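Handheld gripper procurement

Handheld gripper procurement is the planning, budgeting and purchase of hand-operated grippers and related equipment for recording manipulation tasks. It is usually treated separately from the purchase of robot arms, as the devices are held by a person and need no fixed mounting. The term also covers tables, household appliances, test garments, storage and the computers on which recordings are checked.

Scope of a budget

Budgets are commonly divided into capital items and consumables. Capital items include the grippers, normally bought in pairs for two-handed work such as folding clothes, together with laptops and any full-sized appliances. Consumables include jaw pads, table cloths, labels and clothing. Floor space and power outlets are often left to the host building and may not appear in the budget at all, a practice criticised by Pallavi Shukla in a planning guide written for the Grindstead workshop. 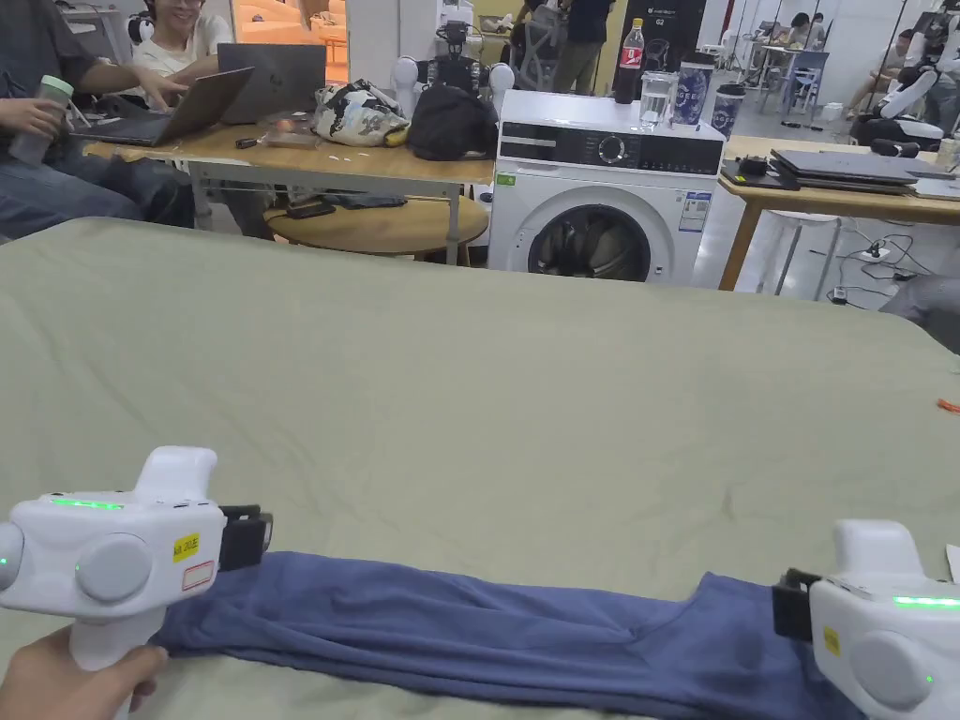
Garment work places particular demands on the jaws. Thin cloth must be pinched without slipping, while thick seams and waistbands require a wider opening. Buyers therefore tend to specify jaw travel and closing force before weight or battery life. The Grindstead guide recommends that sample grippers be tried on both trousers and long-sleeved shirts before an order is placed.

Purchase and leasing

Suppliers offer outright sale, leasing or a mixed contract. Drenonent sells grippers in matched pairs, with spare jaws priced separately. Gondico leases them for a minimum of 3 months and includes repair. In a comparison by Hazem Mahrous and Sotiris Katsaros, leasing was cheaper for projects shorter than 2 years, provided that damaged jaws were covered by the contract.

Delivery times are a frequent cause of overspending. Koutsoukos quotes 30 working days for standard models. Orders placed after November may fall into the next budget year.

Running costs

Running costs comprise jaw wear, battery replacement, calibration and operator training. The Grindstead workshop allowed 573 euros per pair per year, excluding wages. Gerasimos Balaskas has argued that calibration should be listed on its own line, as it is otherwise absorbed into staff time.

See also: Equipment leasing; End effector; Total cost of ownership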